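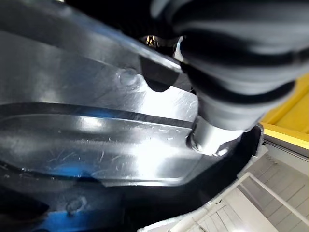 # Eggplant bake that doesn't weep all over the plate?

**brellstead_bec**
Hello all, I hope someone can rescue me before December, when I've got the whole family coming and have promised (why do I do this to myself) an eggplant bake as the meatless main. I've tried it 3 times now. First go I salted the slices for an hour, second go I skipped the salting and grilled them, third go I roasted them, and every time I cut into the dish there's a puddle in the corner and the middle tastes like a wet sponge with cheese on it. The flavour is lovely around the edges! Is it my eggplant, my sauce or me?

**Kotian**
Sauce, I'd bet. Eggplant gets blamed for everything. If you're using tinned tomatoes straight from the tin with a bit of garlic, you've got soup. Cook it down until a spoon dragged across the pan leaves a track, then let it cool before you layer. And roast the slices properly brown on both sides, well past the point where you think they're done.

**Iara Benítez**
I'm going to disagree a little, Kotian, though I agree about the browning. My mum always salted, and I salt, and I think the trick is what you do afterwards – rinse, then press the slices in a clean tea towel really firmly, a few at a time. It takes ages and I put the radio on. I also slip a thin layer of dry breadcrumbs under the bottom row, which drinks up whatever's left.

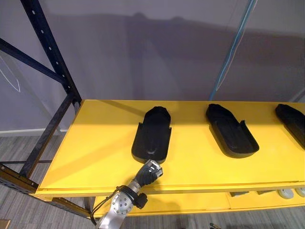

*Three black trays on the yellow shelf.*

**Kotian**
Breadcrumbs, yes, no argument there. Salting, no. I stopped years ago and haven't missed it, and the dish was always too salty once the parmesan went on.

**Iara Benítez**
You have to rinse it, love!

**andia_cooks**
Can I ask what cheese, Bec? Fresh mozzarella from the tub is a terrible leaker. I tear mine up and leave it in a colander in the fridge overnight, or I use the firm block sort, which has less flavour but behaves itself.

**brellstead_bec**
Oh dear. Fresh, from the tub, straight in. I think we may have found the puddle.

**Bavitz**
Also let it rest. Half an hour on the bench, even if everyone's hovering with forks. I make mine the day before and reheat it uncovered, and it cuts into tidy squares.

**brellstead_bec**
Right, the plan is brown them hard, thick sauce, drained cheese, crumbs underneath. I'll do half the slices salted and half not, and report back on who wins – sorry in advance to one of you.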